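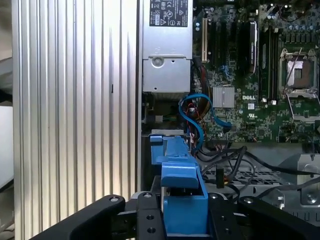
En Treltness llevamos desde julio comparando pinzas para desmontar ordenadores de sobremesa, y hoy por fin puedo contaros cómo va la cosa. Soy Leanne Dunmore, llevo las pruebas de manipulación, y os aviso de que me enrollo hablando de esto. Hemos puesto frente a frente la pinza Cuken y la Heywood, las dos con la cámara en la muñeca y el mismo controlador Wusent. El trabajo es de los que dan guerra: un equipo Dell abierto, un soporte de disco de plástico azul entre los dedos y, a poca distancia, un cable SATA también azul que cruza la placa base (¡a la visión le encanta confundirlos!). Si a eso le sumáis los cables rojos, naranjas y negros enredados al lado, ya os imagináis por qué lo elegimos.

Hicimos 876 intentos de agarre y dimos por buenos 840, contando las dos pinzas juntas. La Cuken entra mejor en huecos estrechos; la Heywood sujeta con más firmeza, pero pide más sitio para abrirse. Cambiar de una a otra nos lleva unos 6 minutos - calibración de la cámara incluida - y eso a mí me tiene encantada.

En la próxima ronda probaremos 5 ajustes de fuerza con cada pinza. Si trabajáis en reciclaje o reparación y queréis ver una demostración, escribid al equipo de prensa de Treltness y preguntad por mí.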